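Pristwood Equipment Users Forum
Board: Safety and Incident Reports
Topic: Hand-held gripper closing without trigger input, Vedudthorpe site
Replies: 7

sgarside_safety
Site Safety Coordinator
Posted March 1, 2020

Members are advised of an incident involving a hand-held gripper at the Vedudthorpe training room. The unit is one of 13 issued to the site in January. During a routine session of picking up and setting down small sports items, the fingers closed while the operator's hand was off the trigger. The operator was turning a shuttlecock over with the other hand at the time and received a pinch to the side of the index finger. First aid was given on site. No time was lost.

The unit has been tagged and removed from service. The operator's log shows 352 completed cycles since the last inspection. Our written interval is 585. The unit was therefore within its interval when the fault occurred, and I would ask other sites to bear this in mind before relying on the interval alone.

I would be grateful for reports of similar events.

Shirley Garside

tovar_bench
Member
Re: Hand-held gripper closing without trigger input

Thank you for the report. Our bench has recorded two events of the same kind. In both cases the return spring had slipped off its seat and was pulling the linkage toward the closed position. We recommend that the spring be examined before any other part is disturbed. Once the linkage is opened up, the evidence is usually lost.

Was the tagged unit photographed before it was moved?

sgarside_safety
Site Safety Coordinator
Re: Hand-held gripper closing without trigger input

It was not. The operator set it down and went to the first aid station, and a colleague placed it in a bin before I arrived. This has been noted as a separate finding.

m_zumetti_line
Member
Re: Hand-held gripper closing without trigger input

With respect to the previous poster, I do not believe the spring should be assumed. At the Zumetti line we replaced springs on every unit last year and the fault came back on the same tools. What we found in the end was grit in the pivots. The arm would stick partway, the operator would release the trigger believing the fingers had stopped, and the joint would then let go all at once. To the person holding it, this feels like the tool closing on its own.

I would also question whether this should be filed as an equipment fault. The procedure at our site forbids placing a free hand near the fingers at any time. If that rule had been followed, there would have been no injury.

tovar_bench
Member
Re: Hand-held gripper closing without trigger input

I cannot agree with the second point. A rule about hand position limits the harm, but the tool still moved when it should have been still. Both matters belong in the report. On the first point, grit is possible, and I withdraw "before any other part" in favor of "spring and pivots together."

kl_training
Moderator
Re: Hand-held gripper closing without trigger input

The moderators have reviewed the thread and ask that posters refrain from assigning blame to the operator while the site inquiry is open. Technical discussion may continue.

Pending the outcome, the following interim steps are offered for sites using the same class of tool. They do not replace the manufacturer's instructions.

1. Before each session, work the trigger through its full travel with nothing between the fingers. Any pause or sudden release is grounds for tagging the unit.

2. Check each pivot for play and for dirt. Do not apply oil until the pivot has been wiped clean.

3. Keep the free hand away from the work whenever the tool is over the table. If an item such as a shuttlecock has to be turned, set the tool down outside arm's reach first. Closed fingers are not to be treated as a safe condition, as the linkage arms on either side can still move.

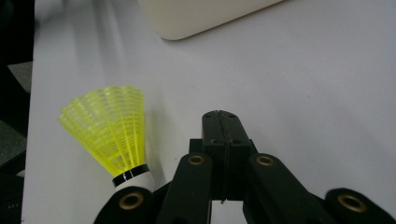 4. If the tool moves without input, leave it where it is, photograph it from above and from both sides, and call the site coordinator. Do not place it in a bin.

5. Record the cycle count at the time of the event, even when the unit is within its interval.

m_zumetti_line
Member
Re: Hand-held gripper closing without trigger input

The moderator's note is accepted. I would ask that step 2 name a solvent. Water left in the pivots caused us further trouble.

sgarside_safety
Site Safety Coordinator
Re: Hand-held gripper closing without trigger input

Vedudthorpe has adopted steps 1 through 5 with immediate effect. The tagged unit will be opened with a second person present, and the spring seat and pivots will be examined together. I will post the findings in this thread. The question of a solvent has been passed to Pristwood, and their reply will be added when received.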